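Keeping Stainless Steel Looking Decent

Most marks on stainless pans, sinks and trays come from three things: hard water, salt and heat. Each one wants a different treatment, so work out which you have before reaching for a scrubber.

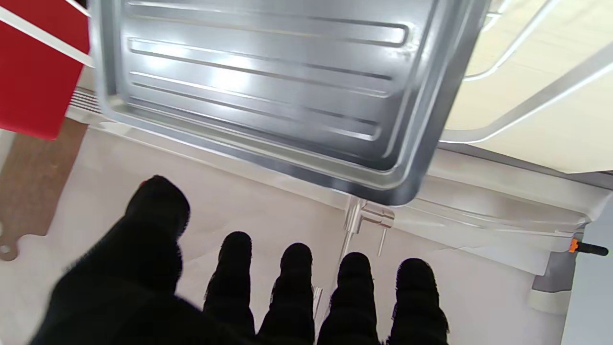
Chalky white spots are lime. Wipe them with a cloth dipped in plain white vinegar, leave for 2 minutes, rinse and dry with a towel. If you let the piece air dry on the rack the spots will come straight back. On the kitchen sink I do this once a week, and more often in summer when we fill a lot of water jugs.

Rainbow or bluish patches are heat tint. They are harmless and food cooked on them is fine. Vinegar usually takes these off too. For stubborn ones, make a paste of baking soda and water and rub it along the grain of the metal with a soft sponge.

Small dark pits are from salt. Once they are there, they stay. Add salt to water only after it boils, and don't leave brine or salty marinade sitting in a steel dish overnight. Use glass for that.

Burnt-on food

Fill the pan with hot water and a squirt of dish soap and leave it for an hour. Scrape with a wooden spoon. If there is still a brown layer, cover it with water, add two spoonfuls of baking soda and simmer for 14 minutes. Let it cool before you pour it out.

Steel wool will get the crust off, but it scratches, and the little bits it leaves behind can rust. A nylon pad is slower and safer.

Grease in grooves and rims

Old grease collects in pressed lines and under rolled edges, where a sponge slides right over it. An old toothbrush and undiluted dish soap will clear it. Go around the rim last and rinse with water as hot as your hands can stand.

What to keep away from it

Chlorine bleach, oven cleaner not marked for stainless, and any powder that feels like sand. Check the label on dishwasher tablets as well. I had a set of Plarnberg spoons go dull after 9 washes with a cheap brand.

Storing

Put a paper towel between nested pans. Make sure everything is fully dry before stacking, including the handles, where water sits around the rivets.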